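Gripper Corner: new pads, old habits

Hello again from the back bench! September got away from me completely, so this is going to be one long catch-up about the handheld grippers, mostly the one we all fight over. 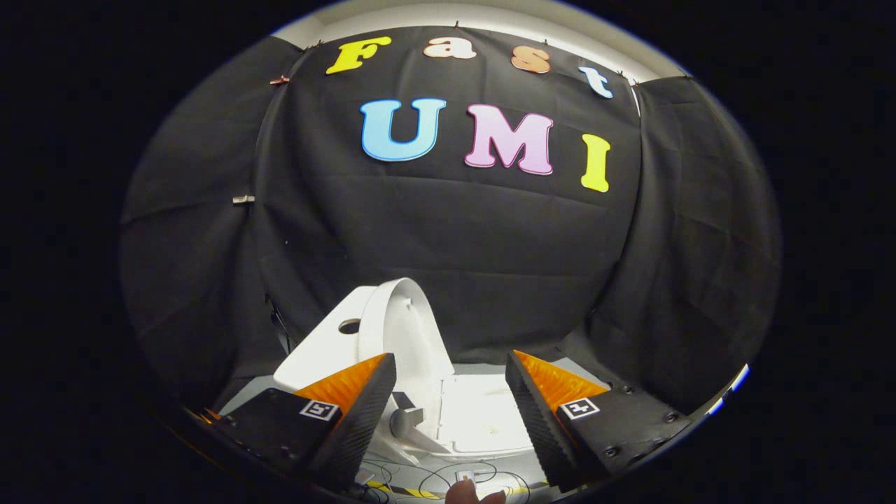
If you stopped by the Pumton room lately you'll know I've been on a maintenance kick. It started with the finger pads. We had been running the same pair since the spring and I kept telling myself they were fine, and then Krishnamoorthy Nadar handed me the gripper and said "squeeze this pen." The pen rolled right out. The ridges near the tips were worn almost smooth (my fault, I'm the one who keeps the log and I had stopped looking at it). By then we were at a little over 2000 grasps on that pair, so from now on that's my number. At 2000 they come off, even if they still look good to me.

Swapping them is a quick job once you've done it a couple of times. I warm the old pad with my hand for a minute, start at a bottom corner and peel slowly toward the tip. Then comes the boring part, getting the leftover glue off the black block. I use a plastic scraper and a little alcohol on a rag, and I keep the rag well away from the printed markers! Jamshid Moradi smeared one last year and we spent a whole afternoon wondering why the tracking had gone funny on one side. New pads go on ridges facing in, tip end first, and then I clamp the fingers shut on a folded bit of cardboard and leave it for 5 hours. Two hours isn't enough. I tried. The left one slid.

The screws got a turn too. They like to back out a hair at a time and you don't notice until there's wobble in the finger. I check them with the little driver from the Cormier kit (please put it back in the blue drawer, whoever has it) and stop as soon as they feel snug. They go into plastic, so if you lean on them you'll be printing a new housing, and the printer is booked solid with Irivent parts for a while.

Next up, markers. I wipe them with a dry cloth before every session and look at them under the lamp for scratches or a lifted corner. If a corner is up, replace the whole sticker. Pressing it back down with your thumb works until lunch. We have a fresh sheet from Trusura in the folder by the door, matte finish this time, and they're so much better under the bright lights than the shiny ones we had before. I did have to print the first page again after I scaled it wrong, so measure one with the calipers before you cut the rest, okay?

A word on cables, and I know I'm a nag about this. Before you start recording, pick up the slack and follow each cable back to its plug with your fingers. Last month we lost a good run to a connector that was only halfway in, and I was the one who had plugged it in, so there's no finger pointing here.

After any of this work, please do the quick check: open and close all the way 5 times, watch both fingers reach the middle together, then pick up something light and hold it while you count to ten. If one finger lags, the slide probably wants cleaning before anything else. Dry brush first, and go easy on the grease. Krishnamoorthy has a whole speech about grease and he's happy to give it.

Jamshid is putting together a small box of spares with pads, screws, stickers and one complete finger, and it'll live on the shelf over my bench. Take what you need and write it on the card. Next time I want to get into lens cleaning, and I could use a hand sorting the old pads into keep and toss, so come find me after three if you've got a spare half hour!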